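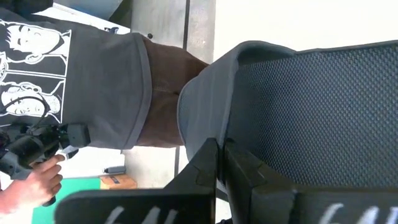 Hasteo Slides, item 3912

I wear these slides all day in the shop, so I'm not exactly neutral! They come in teal or black, and we've sold 300 pairs of them. I went with black, then caved in September and got the teal too.

The strap on the teal is ribbed and the footbed is plain, so there's not much to fuss over when you rinse them off. I do mine in the sink with dish soap and leave them by the back door overnight.
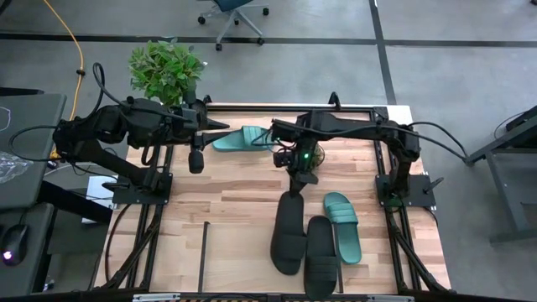 Sizing runs a bit big - I'm usually between sizes and I'm happy in the smaller one. Whole sizes only, sorry. Wide feet are fine (ask my brother).

Orders of up to 5 pairs go out in one box from our Bustgate store. Exchanges are free if you haven't worn them outside. Questions? Call ext. 413 and ask for me, Gemma Hollis.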